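Bustevell Forums > Small Arms and Grippers > Kits and Services

Prurby fingertip kit for PC teardown, worth the money?

chaiwat_s
Jun 6, 2021
Hi all, long post coming, so get a drink first. I run a small refurb bench (mostly old Dell towers that offices get rid of) and for a while now I've been trying to get our arm to do the fiddly part of the job, which for us means processors and memory. The screws and side panels we're happy to keep doing by hand. The stock fingers on our gripper were fine for boxes and hopeless for anything thin, so I ordered the Prurby fingertip kit from Barkix. It was $410 with shipping. They also sell a setup service, where a person dials in with you and tunes the grip force and approach heights, and that's another $800, which I have not paid for yet and would love to hear opinions on.

What I like so far is that the fingers close evenly and don't seem to want to twist the chip. With the old ones I was always holding my breath when we got near the socket, and anybody who has straightened a bent socket pin under a magnifier will know why! Chip in the fingers over an open socket, from the wrist camera:

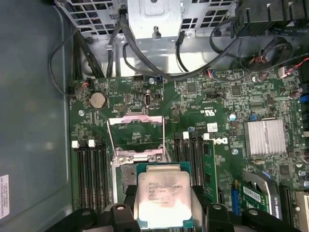 Usa Klinhom
Welcome to the club, Chaiwat! I've had the same kit on our bench since October and I'm fond of it, but I'd skip the service. They were lovely people and very patient with me, and what they did in the session was mostly walk down the checklist that comes in the box. You can do that yourself in an afternoon with a pot of coffee. Spend the money on a spare set of tips, because the edges do round off.

liya_dinsa
I have to disagree with Usa a little, sorry! We paid for the service and for us it was the best part of the whole purchase. None of us had ever set a force limit before, and the fellow on the call caught that our approach was coming in at a slight angle, which we would have gone on blaming on the fingers until the end of time. If you already know your arm well, fine, save your $800. If you're new to it like we were, I think it pays for itself the first time you don't wreck a board.

chaiwat_s
Thank you both, that's really helpful, even if you've left me right where I started, ha. I'd say I'm somewhere in between. I know the arm, but I never trust my own numbers.

My bigger worry is clearance. A tower is a deep box with metal in every direction, and the kit makes the fingers longer without making the gripper any slimmer, so the body still has to come down next to whatever is in there. Moving across a board close to the metalwork I run it very slow, and I keep my hand near the stop button the whole way.

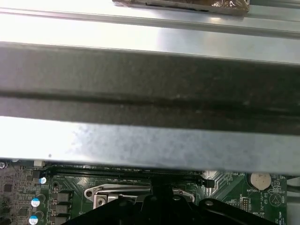 I did write to Barkix about it and they sent back a drawing of a narrower mount they're thinking of selling, no price yet. In the meantime I've put in a waypoint well above the case, so the arm always goes up and over before it comes back down. It costs me a few seconds each trip and I don't mind a bit. The coin cell is my next project, if anyone has tried that with these tips. I'm guessing the holder will want a push from the side first, and I'm not sure the fingers are stiff enough for it.

Bianca Enache
Coin cells, yes! We gave up on the standard tips for those. There's a hooked pair you can order separately and they do all right about 3 times out of 5, with a person doing the rest. I wouldn't buy the kit for that job alone.

And I'll be the grump here and say $410 is steep for what you get. We printed our own fingers for a good while. They weren't pretty and they wore out fast, but they held a processor well enough. Could you post the whole setup? It's hard to judge clearance from up close.

chaiwat_s
Not grumpy at all, I did try printing mine first! They flexed too much for me, though I'll admit I'm no great hand with a printer. This is the bench from the side. The case lies flat with the panel off and the arm comes straight down from above. The gray tray on the left is our fixture. 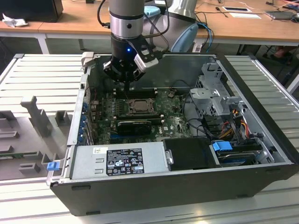
Sunee Chareonsuk
Thanks for this, I've been going back and forth on the same kit for weeks. From everything in the thread I'm leaning toward buying the tips and holding off on the service until I get stuck. Does anybody know if Barkix lets you add the session later at the same price, or do you have to order it together?

liya_dinsa
You can add it later, we did. Just keep your order number, they'll ask for it, and write down your mount model before the call so you don't end up crawling around under the arm with a flashlight like I did.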